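Hospitality Basics, Handout 3: Welcoming Guests at a Small Inn

Hello again, everyone! Please read this before we talk about the Drerkirel Inn, and take your time with it.

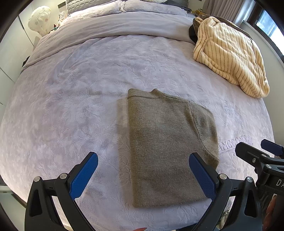 A guest starts judging the stay at the phone call - long before the front door - so write down names and arrival times while you're still talking.

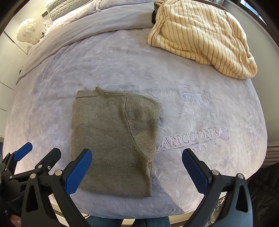

Marlene Gill will go over late check-ins and deposits with us next, so do bring your two sample booking letters along.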